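Search this site... Go

Home | News | Interviews | Labs | About

Teaching a gripper to wait before it pulls

April — by the Funonbridge staff writer 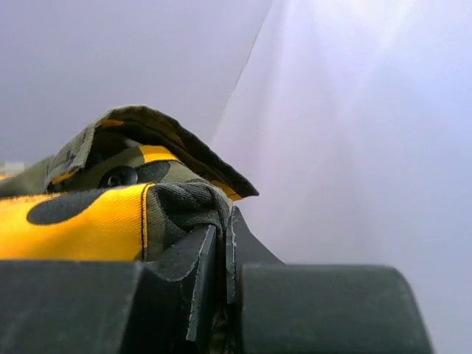

The gripper holding a fold of camouflage cloth, with a button under the flap. Wrist camera view.

The Kunero project studies one small question: when should a robot stop and look again? I spoke with its lead researcher in the Flarnura lab, where clothes were lying on every chair.

"Before, we planned the whole fold from one picture," the researcher told me. "The cloth moved, and the plan was already old." Now the arm takes a grip, makes a short pause of 2 seconds and checks the wrist view again before it pulls.

The group tested both ways on 100 grasps with 5 garments. With the pause, bad pulls went down to around 20. I asked if this is not too slow for real work. "It is slow, yes — but a torn button is slower."

Thick seams remain difficult. "The camera sees the edge very well, but it does not know how many layers are inside." The next tests will use a touch sensor from Ngcobo, and they start when the new fingertips arrive.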